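3. Preparing the Sanctuary for a First Communion Mass

1. Unlock the sacristy at Antwi Street by 8 a.m.
2. Reserve the front pews for the communicants and their families.
3. Place the hosts and wine on the gifts table at the rear of the nave.

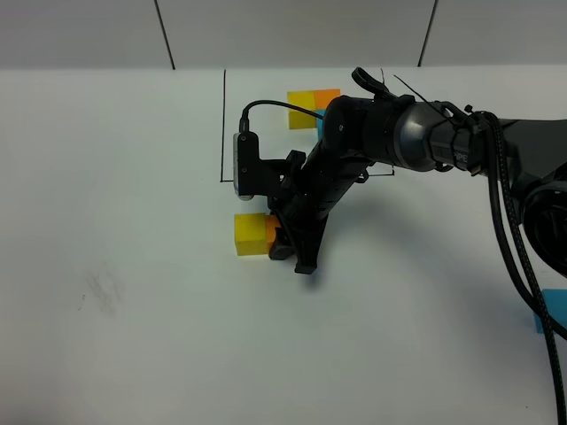

Lucrezia Ferraro
Parish Liturgy Coordinator

4. Light the altar candles ten minutes before the procession.

Note: The nave seats 343.

Caution: Keep the centre aisle clear at all times. Programmes must not be left on the kneelers.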